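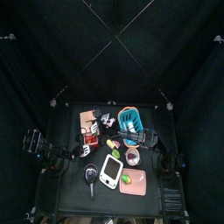 The kitchen table at the Skellville Student Robotics Club, with both arms over the play food.

Skellville Student Robotics Club
Kitchen Table Project: Frequently Asked Questions
Last updated December 12, 2024

These are the questions we get most often from students, parents and teachers at other schools. If yours is missing, use the contact form on the club page.

ABOUT THE PROJECT

What is the Kitchen Table Project?

It is the club's main project for the school year. Students teach a pair of robot arms to do small kitchen jobs with toy food and toy dishes. Typical jobs are moving a vegetable onto a plate, taking something out of the basket, or putting an item in the pan. Students drive the arms by hand, record what the arms do, and then use the recordings to train a program that tries the same job without a driver.

Is this a class or a club?

A club. There is no grade and no school credit. Students who want to use the project for a science fair or a senior project may do so, but they have to get approval from their own teacher first. The club can sign off on hours.

Why toy food?

It is cheap, it washes easily, and it comes in many shapes. A round piece, a flat wedge and a leafy vegetable each need a different grip, and students learn that quickly. We tried real fruit during one week of the first year. Bananas were a mistake.

Why does the table have a dark cloth around it?

The room has windows on one side and the light changes all afternoon. A program trained at three o'clock would do badly at five. The enclosure keeps the light more even and keeps people walking past from showing up in the background. Please don't lean on it, hang coats on it or push it aside to get a better look. If it needs to be opened, ask whoever is running the session.

Does the project enter a competition?

Yes. We enter the Gritent Tabletop Challenge in the two-arm division. The regional round is in January. Club members do not have to compete. In past years less than half of them did.

JOINING

Who can join?

Any student enrolled in grades 8 through 12 in the Skellville district. Homeschooled students who live in the district are also welcome.

Do I need to know how to program?

No. New members start as drivers and labelers, and neither job needs any code. If you want to work on the training side, you should be comfortable with basic Python or willing to spend a month on the practice sheets before you start.

Do I need to buy anything?

No. The club supplies the arms, the computers and the props. Bring a notebook. Laptops are optional and can't be connected to the arm controllers.

Can I join in the middle of the year?

Yes, up to the end of January. After that we are training for the spring demonstration and there isn't time to get new drivers ready. You can still come and watch, and you can sign up early for the next year.

How much time does it take?

Sessions run two hours. Regular members come once a week. Competition members come twice a week from the start of the season until the regional round. If you will miss a session, mark it on the sign-up sheet so that your driving slot can be given to someone else.

WORKING AT THE TABLE

How many people can work at once?

Each arm has one driver, so 2 students drive at a time. A third student runs the recording and calls the start and stop. A fourth resets the items between runs. Everyone else works at the computers. We rotate jobs during the session, and resetting is everyone's job sooner or later.

What does the blue light on the arm base mean?

The arm has power. Treat it as able to move, even if it has been still for a while. Keep hands, sleeves and hair out of the enclosure whenever a blue light is on and the recorder has not called "clear."

How do I reset the items?

Wait for "clear." Check the layout card for the run, then place the items where the card says. Many cards call for a crowded layout with things close together, and some ask for items to be put down at an angle. Don't tidy these up. A program that has only seen neat tables will not cope with a messy one.

Can I bring my own props?

Bring them to the session leader first. We turn down anything made of glass, anything heavier than a full soda can, anything shiny enough to throw glare, and anything that sheds glitter. Food with a real smell is also out. Good additions lately have been soft items, which are hard for the grippers to pick up cleanly.

Why are there two arms if most jobs could be done with one?

Many of them can't, or not well. One arm can hold a basket steady while the other reaches into it. Passing an item from one side to the other is also a competition task. New drivers practice with one arm first. You move to two-arm work when you can finish the one-arm practice card three times in a row with nothing dropped.

What happens if the arms bump into each other?

Both drivers let go of the controls and the recorder stops the run. Don't try to back out on your own. Most bumps do no damage, but each one goes in the log with the run number. You will not be in trouble for a bump. You will be asked to leave the table if you don't report one.

Which items are the hardest?

The pan gives everyone trouble. Its handle is long, and if you take hold near the end, the weight swings it around. Flat plates are next, as there is very little to hold on to. The basket is easier than it looks once you learn to come at the rim from above.

RECORDINGS AND TRAINING

How many recordings do you need?

Our target for this season is 1000 good runs for each job we plan to compete in. The pass-and-place job is past the target, with 1469 on the drive. The basket job is the furthest behind and has first claim on table time until the break.

What counts as a good run?

The job was finished, nothing fell off the table, no hands were in view, and the arms ended in the rest position. Slow is fine. A run with a missed grab that the driver corrected is also fine, and we like to have some of those. A run in which the driver gave up is labeled "incomplete" and kept in a separate folder.

What software do you use?

The recording and labeling program is called Iltidar. It was written by former club members and is kept on the club's shared drive with its manual. Read the first two sections of the manual before your first session. The section on camera setup is out of date and will be rewritten after the regional round.

Do the cameras record people?

They are pointed at the table. Hands and forearms sometimes get into a recording during a reset, and those parts are trimmed before the run is saved. No sound is recorded. Parents can ask to look at any of the recordings from their child's sessions.

Can I take recordings home?

No. The files stay on the club drive. If you need some for a science fair, ask for the sample set.

COMPETITION

How is the Gritent team chosen?

By attendance, completed practice cards and a short driving test, in that order. The results are posted outside the workshop.

What was last year's score?

The team scored 1820 points in the two-arm division. Most of the points we lost were in the plate task. The full score sheet is in the team binder.

Can families watch?

Yes. The regional round is open to the public. Phones must be kept off the competition floor.

VISITS AND SUPPORT

Can our school see the project or copy it?

Yes to both. Visits are on session days by arrangement, for groups of up to ten. The parts list and the layout cards are free to download. Please allow two weeks for a reply during the season.

Who pays for it?

The district covers the room and the insurance. The Đinh Family Fund paid for the arms and covers spare gripper parts. Competition fees come from the spring plant sale.

What can we donate?

Toy kitchen items in good condition, especially bowls, small boxes and soft food. Please, no battery-operated toys that make noise. Leave donations at the front office marked "Robotics, kitchen table."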